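The Second Budget

Every January I help a small textile-care outfit plan its equipment spending, and every January somebody slides a robot arm onto the list. This year it was a Cloketti, complete with gripper and software, priced like a decent used car with ambitions. The brochure was gorgeous. In the brochure, the arm folds a white towel on a white table in a white room, and the towel behaves as if it had been to finishing school.

I have nothing against the Cloketti. I have something against the spreadsheet it arrived in, which had one line. Arm: yes. Total: the same number again.

Let me introduce the second budget, the one you write after the first budget is signed. It has a line for spare fingertips, since fingertips wear out. There is a line for the mounting plate, which Worow sells separately with the serene confidence of a company that knows you've already bought the arm. Ours came to $2,472 before anybody plugged anything in, and that was with the discount.

Then there is labor. The sales pitch says the robot frees up a person. It does, and the person is then free to stand next to the robot. I now put down 20 hours a month of somebody's time for the first year, and I've watched managers go pale at that figure who signed for the hardware without blinking. At the Grolholm shop they left it out altogether and paid for it anyway, in overtime, under "miscellaneous."

My least favorite line is the trial. Vendors will happily run one on their own cloth, under their own lights. Ask them to come and do it in your building, with your fabric and your sills, and the calendar fills up fast. Insist. Chambi quoted us five days on site and I'd have paid for more, because your own place has crumbs in the window track and dark purple twill that hangs in whatever folds it likes.
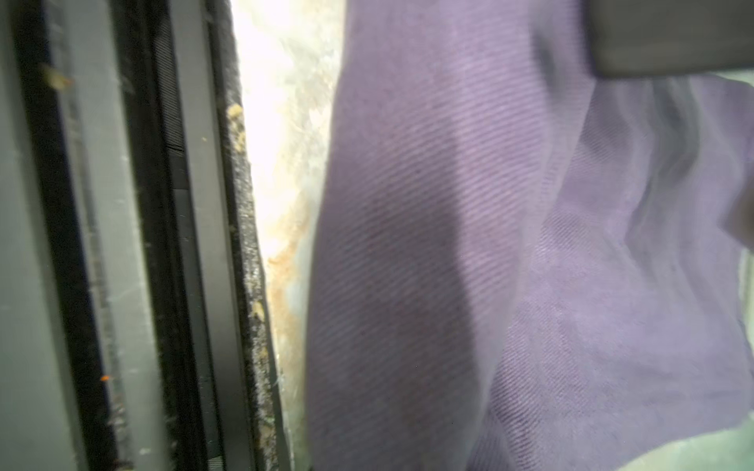 Should a small shop buy the arm outright or lease it?
Lease for the first year, even if the monthly rate makes you wince, and buy once you know what it costs to keep running.

My own rule, which has made me unpopular in several conference rooms, is to take the quoted price and add 55 percent before showing it to anyone who can sign. If the plan still makes sense, go ahead. If it only works at the brochure price, spend the money on better carts. The carts at most places I visit are a disgrace, and a new set has never once needed a firmware update.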